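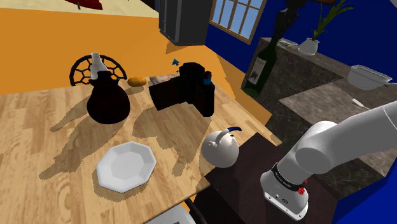 图 9-1 Candel 厨房场景,酒瓶位于大理石纹台面上,右侧为机械臂

9 瓶类物体抓取:状态误报与掉落的排查

本节适用于在 Lunow 仿真环境中加载 Candel 厨房场景、使用 Skandari 夹爪控制器的用户。如果您的任务只涉及盘子或盒子,可以跳到下一节。

控制器在瓶类抓取任务中会返回“夹持稳定”。请不要把这四个字当作验收依据。该状态只比较夹爪指令开度与实际开度,两者差值在阈值内就置为真,瓶子在不在指间、有没有往下滑,它一概不管。早期版本的说明书称其为“可靠的抓取确认信号”,我们在复查故障记录之后已删去这句话。

9.1 故障现象

有一次连续运行在第 1,718 步触发碰撞报警。日志里夹持状态一路为真,瓶子的位姿却早已与夹爪脱开,落到了地板上。控制器继续执行搬运轨迹,直到空夹爪撞上桌沿。当时的第一份分析把原因归为“物理引擎偶发抖动”。这个结论没有附任何数据,换了随机种子以后故障照样出现,请勿再引用。

以下任一情况出现,均按本节处理:
- 夹持状态为真,但物体与夹爪的相对位姿持续变化;
- 瓶子在转移途中突然加速下落;
- 夹爪闭合后接触力读数为零,任务却进入下一阶段;
- 任务报告成功,而终点处没有瓶子。

9.2 排查前的准备

1. 暂停任务队列。只点界面上的“暂停”还不够,它会让当前轨迹跑完。请在控制台确认执行器状态已变为“保持”。
2. 导出当前场景快照和完整日志。不要先重置场景,重置会清空接触记录。
3. 在 Nava 日志查看器中打开导出的文件,关闭“平滑显示”。该选项默认开启,会把短时的滑移抹成一条好看的直线。
4. 记录夹爪控制器版本、摩擦系数和仿真步长。三项都从运行时读取,配置文件里写的值未必是实际生效的值。

注意:场景中的蓝色三角标记属于叠加显示,请勿用它判断抓取目标。需要核对目标时,读取任务的目标编号。

9.3 分段检查

1. 让机械臂回到起始位,单独执行“接近”阶段。检查夹爪中心线与瓶身轴线是否对齐。酒瓶立在台面上,在低视角下看起来可能是歪的,请以位姿数值为准,不要凭画面去调角度。
2. 单独执行“闭合”阶段,同时观察两侧接触力。只有一侧有读数时,判为未夹住,无论状态位怎么说。
3. 将瓶子提升 15 厘米后停住,保持 10 秒。在 Nava 中查看瓶子相对夹爪的位移曲线。
4. 曲线若一直向下,即使斜率很小,也按滑移处理。“很慢所以没关系”的说法我们听过多次,长轨迹上它从未成立。
5. 曲线平直时,再执行“转移”阶段,并在中途至少暂停一次,重复第 3 步的读数。
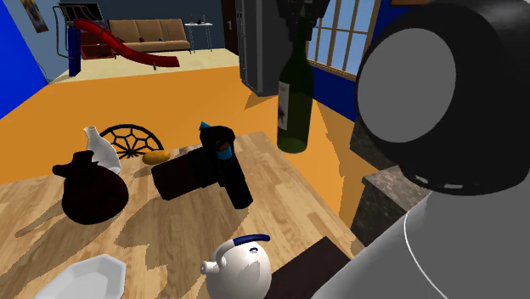

图 9-2 夹爪持酒瓶悬于地板上方,瓶身竖直

图 9-2 这样的画面只能说明那一刻瓶子在夹爪上。请不要把单张截图附在报告里充当通过证明,位移曲线和接触力记录缺一不可。

6. 检查转移路径与桌面物体的间距。桌上的深色壶、黑色高瓶和白色茶壶高低不一,碰撞检查若只用了桌面平面,夹爪下方的瓶底就没有被算进去。请在规划器中勾选“包含被夹持物体”,然后重新规划。该选项在载入旧任务文件时会被悄悄取消,每次都要看一眼。

警告:若同一套控制器还连接着实机,请在做分段检查之前断开实机使能。仿真端的“保持”指令不等于实机急停,也没有经过任何安全认证。人员不得仅凭仿真端显示进入机械臂的工作范围。

9.4 处理措施

1. 将任务推进条件由“夹持稳定”改为“双侧接触力有效,且相对位移在阈值内”。
2. 在转移阶段加入滑移监视。一旦触发,先停止水平运动,再决定是否下放。不要让控制器自动加大夹持力后继续走,这个补救办法写在不少论坛帖子里,我们测试时把瓶子挤飞过。
3. 摩擦系数恢复为场景默认值。有人为了让演示顺利,把它调得很高,掉落确实少了,可这样得到的成功率对实机没有参考价值。
4. 用导出的快照重跑原轨迹,然后更换随机种子再跑。只在原种子下通过,不能关闭故障单。

9.5 仍未解决的问题

提升阶段曲线平直、转移阶段仍然掉瓶的情况还有残留。维护人员 Aleksandra Kalinowski 怀疑是夹爪与瓶颈的接触模型过于简化,五月的补丁改动了这一部分。补丁说明写的是“显著改善”,没有给出对比数据。在您自己的场景里跑出结果之前,建议保留 9.4 中的滑移监视。

提交故障单时请附上:场景快照、未平滑的曲线、运行时参数、触发报警的步号。只写“偶尔会掉”的单子会被退回。补丁包于每周五更新,更新后须从 9.2 重新做起,旧的检查结果不再有效。

Lunow 用户手册 | 技术支持与联系方式 | 版权所有,未经许可不得转载 | 返回顶部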